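About Wundura

Wundura is a headwear workshop and training school in Fidville. It was founded by Cornel Bucur, who began by repairing caps and hats for local shops and later opened his workroom to students. The school now offers 20 places in each course, and its teaching staff of 9 also carries out commissioned work for theater groups, sports clubs and private customers.

Instruction covers cutting, sewing, blocking and finishing. Students also learn to attach badges, mounts and other fittings to finished caps, both by hand stitching and with adhesives.
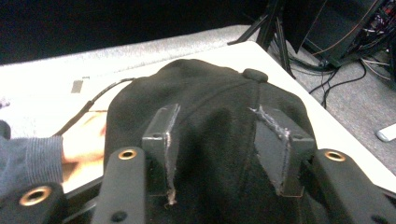
Each student completes 300 hours of bench work before receiving the Wundura certificate. Work is reviewed by two instructors, who examine the seams, the shape of the crown and the security of anything added to it. Pieces that do not meet the standard are returned to the student for correction.

The main workroom is on Flikstead Street. A second room, at the Tamayo Building, is reserved for evening courses. Applications for the fall course open each May and should be made in writing to the school office.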